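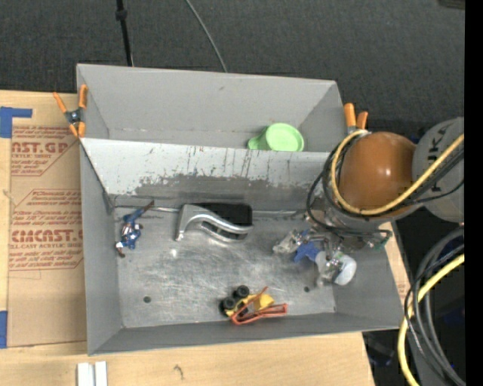

Kapitel 7: Sortieren, was sich nicht sortieren lässt

Liebe Kursteilnehmerinnen und Kursteilnehmer, in jedem Haushalt gibt es diese kleine Gesellschaft von Dingen, die nichts miteinander zu tun haben und trotzdem zusammenwohnen. Ein hellgrüner Plastikbecher mit Henkel, eine blaue Spielfigur, ein gelbes Spielfahrzeug mit dicken schwarzen Rädern und mittendrin ein Handwerkzeug, das nach einem Tacker aussieht - wer von Ihnen kennt das nicht von der eigenen Kommode im Flur!

Im Kurs Trerkard arbeiten wir in dieser Einheit mit zwei Fächern. Mehr brauchen Sie für den Anfang wirklich nicht, und ein zerkratzter alter Metallbehälter tut es genauso gut wie ein neuer. Überlegen Sie zuerst in Ruhe, welches Fach wofür stehen soll. Herr Sivakumar trennt gern nach Raum (Küche hier, Kinderzimmer dort), ich selbst lieber nach der Person, die das Ding am Ende wegräumen muss. Beides geht, nur wechseln Sie bitte nicht mittendrin.

Werkzeug wie der Tacker bekommt bei uns einen eigenen Platz, möglichst hoch und außer Reichweite der Kinder. Klammern vorher herausnehmen.

Zur Übung bis zum nächsten Treffen: Leeren Sie eine Schublade, nehmen Sie sich 8 Gegenstände heraus und verteilen Sie sie auf zwei Fächer. Schreiben Sie zu jedem ein Stichwort auf, warum er dort liegt. Fragen gern an mich, Debashish Fakir, nach der Stunde.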